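Jekside presents Flestivine, a patterned lining for small work corners

For immediate release

Jeltley, April. Jekside, a maker of wall and floor coverings, announces today the Flestivine collection for small work corners, hobby booths and tabletop stations. The collection has two parts. The wall panel is pale gray and speckled, with large crimson-red flower medallions. The floor mat is light, with thin vines, small leaves and tiny flowers.

The idea for Flestivine came from a simple remark that we received from many customers in our Luik showroom. They told us that a place where one sorts screws or cleans up crumbs is almost always plain white or plain black, and that they spend many hours in front of it. We wished to offer them a surface which is pleasant to look at and which still permits to find a small thing that has fallen.

The collection was developed during 21 months in our workshop in Jeltley. In this period we prepared 600 sample panels before the final red was chosen. The medallions are printed in several sizes, so that a wall does not look like a repeated stamp. The drawing on the mat was kept thin and quiet on purpose, as the walls already carry a strong color.

Flestivine panels and mat in a booth with aluminum rails and a slotted metal shelf on the back wall. In the first picture there are crumbs on the mat; in the second, a white tray with four small screws, and a small crib with a cushion in the back corner.
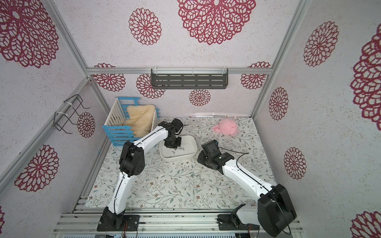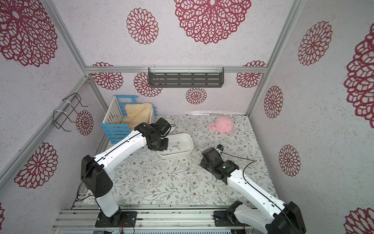
Panels, mat and accessories

The wall panels are delivered cut to the size of the customer and can be placed in a frame of standard aluminum rails. A hole for a screw or a cable can be made at home with an ordinary drill. The mat is sold separately, by the piece, and it can be rolled for storage. For daily care we recommend a soft brush first and then a damp cloth. Please do not use a scraper on the printed side.

Availability

Flestivine can be ordered from May in the Luik showroom and by mail from Jeltley. The first production is 2818 panels and 1640 mats. Customers who already own a Jekside frame can order the panels alone, and they should mention the frame size on the order form. Free samples of the panel and the mat, each the size of a postcard, are sent on request.

Press contact: Jekside, Press Office, Jeltley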